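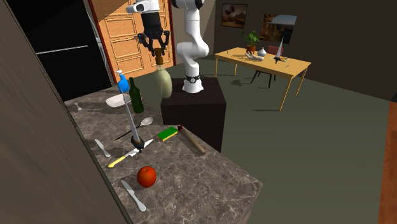
PART THREE: WORK REDESIGN

Chapter 11
Sharing the Counter: Automation in Small Kitchens and Service Pantries

Key terms: task allocation, reach zone, residual work, handover point, reset, exception log

11.1 Where the work is

Most writing on automation at work begins with the factory line. The line is a convenient case. Parts arrive in the same position, the cycle time is fixed, and the people who used to do the task can be counted before and after. Kitchens and service pantries offer none of this. Items differ in shape, weight, and stiffness, and they are put down wherever there was room. A simulated counter of the kind used in planning studies makes the point well enough: an apple, a sponge, a rolling pin, knives, a spoon, a plate, and glass bottles share one marble surface, and a single arm on a fixed pedestal has to work among them. In the opening figure the arm has a bottle by the neck and holds it over the counter.

A worker who clears such a counter does not think of it as a series of tasks. Asked to describe the job, most will say "I clear up." Task analysis breaks this into parts: deciding what belongs on the counter, choosing an order, gripping, lifting, moving, placing, and wiping. Automation usually takes over gripping, lifting, moving, and placing. The other parts stay with people, and are often not written down anywhere.

This chapter deals with those other parts. Sections 11.2 and 11.3 cover how tasks are divided and how the division changes the layout of the workplace. Section 11.4 looks at skill and pay grade. Section 11.5 treats supervision and the recording of exceptions. The case of the Bultville pantry, introduced below, is used throughout.

11.2 Task allocation

Task allocation is the assignment of each part of a job to a person, a machine, or both. Three methods are in common use. The first, allocation by capability, gives each part to whichever performs it better. The second, allocation by cost, gives each part to whichever performs it more cheaply. The third, leftover allocation, automates whatever can be automated and leaves people the rest. Few firms say that they use the third method. It is nevertheless what a workplace ends up with when equipment is bought first and the jobs are rewritten later.

Residual work is the set of parts left to people under any of these methods. It has two properties that matter for job design. It is scattered in time, so that a worker may be needed for short periods with gaps between them that are too brief for other work. It is also varied in difficulty. The easy, repeated motions are gone, and what remains includes a larger share of judgments, odd items, and recoveries from error.

Glass is a useful test item. A bottle with a rounded body and a narrow neck can be held at the neck by a two-fingered gripper, with the body hanging free. The grip is simple to describe. Whether it suits a full bottle, a greasy one, or one with a loose cork has to be decided by someone, and the written procedure should say who.

11.3 Layout and the handover point

A fixed arm has a reach zone, the volume within which it can grip and place. Workers have one too, but they can extend it by taking a step. Once an arm is installed, the layout tends to be drawn around the machine's zone. Storage that was placed for human convenience is moved closer to the pedestal, and walking routes are moved away from it.

The handover point is the place where an item passes from one to the other. It may be a marked section of counter, a tray, or a shelf. Poorly chosen handover points are a frequent source of complaint in the first months of use. Typical faults are:

a height that suits the arm and requires the worker to bend;
a position that makes the worker wait for the arm to withdraw;
a surface also used for something else, so that items have to be sorted twice.

Sharp items need separate treatment. Where knives are part of the load, the procedure should state which way handles face at the handover point and who may place a knife there.

Case 11A. The Bultville pantry

The Bultville site of Trolten, a contract catering firm, runs a service pantry for an office building. In August the firm put a single arm, supplied by Grindero, on the clearing counter. Before the change, 10 pantry assistants worked across two shifts. None were dismissed. Clearing had taken up about 20 percent of each shift, and managers expected those hours to move to food preparation.

The hours moved only in part. Arsen Kushnir, the shift lead, kept a log of every stop that needed a person. In the first full week he recorded 70 stops. Most were brief: an item lying too near the counter edge, two utensils touching, a plate set down on top of a spoon. Each required an assistant to leave preparation, wash hands, correct the item, reset the arm, wash hands again, and return. The correction itself was short. The hand washing was not, and the staffing plan had made no allowance for it.

Murray Rakena, who represented the assistants, asked that resets be listed as a duty in the job description and that one person per shift be named to carry them out. Management had treated resets as part of general tidiness. The revised description is dated Sep 16, 2019. It names a counter attendant, sets the duties out in writing, and places the job one pay grade above assistant.

Stops fell after the attendant was named. The arm and its program were the same as before. Assistants had begun to space items apart when putting them down, at the attendant's request. In the terms of Section 11.2, some of the work of clearing had been shifted to the people setting items down, who were not paid for it and in some cases did not know they were doing it.

Points for discussion

1. List the residual work in Case 11A. Which parts appear in the revised job description, and which do not?

2. Kushnir's log counted stops but not their length. What decisions could the firm have made with the second figure that it could not make with the first?

3. Yagi, a second site of the same firm, plans to install an arm without naming an attendant. Draft the questions you would put to its manager before installation.

11.4 Skill, grade, and training

The effect of automation on skill is often described as either a rise or a fall. Both may occur in the same job.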